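首页 > 生活札记 > 衣柜与收纳

换季整理衣服，顺便说说我这几年买T恤的账

2018年10月30日

上周末把夏天的衣服收了。每年都是这个时候，暖气还没来，屋里比外面冷，短袖挂在衣柜里看着就发凉。我花了一个下午，把T恤全部拿出来，能留的留，该处理的处理。收的时候翻到手机里的记账，就想把这几年买T恤、洗T恤、收T恤的事情写一写，免得明年又忘。

先说数量。今年开始整理之前，我一共有40件短袖T恤。这个数字我自己也没想到。我平时上班能穿的其实就那么几件，周一到周五轮着来，周末在家穿旧的。剩下的大部分在抽屉底下压着，有的一个夏天没碰过。

我以前的习惯是看到打折就买。前年楼下商场有一家叫Timel的店清仓，我一次买了五件，颜色都差不多，深蓝、浅蓝、灰蓝，回家发现有两件几乎分不出来。Timel的料子偏薄，领口第一年还行，第二年就开始起波浪。那五件现在还剩两件，其中一件已经当睡衣了。

去年开始我换了个想法，少买，买厚一点的。在网上看了很久，买了Nomier的重磅款，三件一共355块。当时觉得贵，算下来一件一百多，比我以前的T恤贵出一倍还多。穿了两个夏天，领口没变形，袖口也还齐，就是有一个问题，太厚，七月最热那几天穿不住，后背一直是湿的。所以重磅也要看地方，我住的这个城市夏天闷，真正能舒服穿它的时间是五月和九月。

另外还有一件Sutherland的，是朋友出差带回来送的，墨绿色，胸口没有图案。这件我穿得最多，面料里有一点弹性，洗完不用怎么抻就是平的。我想再买一件，找了一圈没找到同款，只好省着穿。

下面说洗。我原来所有衣服一起扔洗衣机，水温随便，转速开到最大，洗完直接上晾衣架，肩膀那里会顶出两个小包。后来慢慢改了几个地方：

第一，翻过来洗。印花朝里，磨损会轻很多。我有一件印了白字的，翻面洗之前字已经裂了，翻面之后基本没再变坏。

第二，用冷水。夏天的T恤主要是汗，没有那么脏，冷水加一点洗衣液够了。领口有黄印的单独用肥皂搓一下，放二十分钟再进机器。

第三，脱水用低转速。我家这台机器有三档，我现在只用最低那档，拿出来会滴一点水，在阳台下面放个盆就行。阳台地漏有点堵，这个事情我拖了半年，下个月一定找人来看。

第四，晾的时候不用衣架，从下摆倒着夹，或者对折搭在杆子上。搭着晾中间会有一道折痕，穿一会儿就没了。倒着夹的话夹子印在下摆，也不明显。重磅的那三件我都是搭着晾，它们吸了水以后很沉，用衣架挂肯定会把肩线拉长。

烘干机我没有。本来今年3月搬家的时候想买一台，量了一下卫生间的尺寸，放进去门就开不全，算了。搬家那次也处理掉一批衣服，现在想想处理得还不够。

再说叠。T恤到底怎么叠，网上教程很多，我试过的大概都坚持不了一个星期。有一种是捏住肩膀和腰两个点，一翻就叠好，看着很快，我练了一晚上，十次里能成六七次，成的那几次也不太齐，领子总歪到一边。现在用的是最笨的办法：找一块够大的平面，一般就是床，把衣服正面朝下铺开，先把两边往中间折，袖子折回来，再从下往上折三折，最后竖着放进抽屉。慢是慢一点，但是每件宽度差不多，竖起来不倒。

竖着放的好处是打开抽屉每件都看得到。以前我是一摞一摞平放，永远只穿最上面的两三件，下面的就像不存在。改成竖放以后，我今年夏天至少多穿了六七件以前不穿的，有一件灰色的还挺好看，买了三年，标签都没剪。

叠之前最关键的一步是铺平。捏住两个肩角，提起来抖一下，再放下去，褶子能少一半。床单最好也是平的，被子先挪开，不然底下高低不平，折出来的边是斜的。 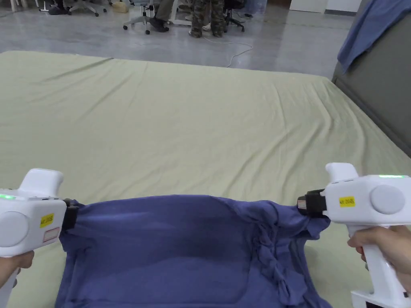
抽屉的尺寸也要注意。我的五斗柜是搬家后新买的，Tovmont的，四个大抽屉加一个浅抽屉。大抽屉内宽够放三列T恤，每列十来件，再多就要硬塞。硬塞的结果是抽出一件，旁边两件跟着出来，叠了等于白叠。所以我给自己定的上限就是一个大抽屉，放得下就留，放不下就得挑一件出来。

这个柜子本身我不太满意。导轨有点涩，最下面那个抽屉要用脚抵一下才能关严。安装的时候说明书有一页印反了，我装错了一块侧板，拆了重来，板子上留了两个多余的孔。不过价钱在那里，也没什么好说的。下次买柜子我会去店里拉一拉抽屉再决定。

最后说处理掉的那些。这次挑出来十四件。破了的、领口完全垮掉的剪成抹布，擦灶台和擦自行车链条都很好用，纯棉的吸油。还能穿的洗干净，送到小区门口的旧衣回收箱。有两件几乎全新的挂到二手平台上，一件标价20，挂了四天有人问能不能包邮，还没有谈好。

收起来的T恤我放在收纳箱里，没有用真空袋。真空袋我用过一个冬天，毛衣还可以，T恤压得太狠，拿出来全是死褶，又要重新洗一遍。收纳箱里放两块樟木片，盖子不要扣太死，箱子放在衣柜上层，离窗户远一点的那一边。去年放在靠外墙那边，开春打开有一点潮味。

明年的计划是一件也不买，除非坏了。话先写在这里。长袖的和衬衫还没有整理，衬衫要熨，我的熨斗漏水，等换了再说。

评论（3）

路过的风：樟木片要每年用砂纸磨一下，不然味道就没了。我家那几块用了五年，磨过还是香的。

小满以后：重磅T恤同感，夏天真的穿不了，我都是秋天当打底。另外想问倒着夹晾，下摆会不会变长？我试过一次，觉得长了一点，也可能是心理作用。

博主回复 小满以后：薄的没发现变长，厚的我不夹，都是搭着。

联系博主 | 版权所有，转载请注明出处 | 返回顶部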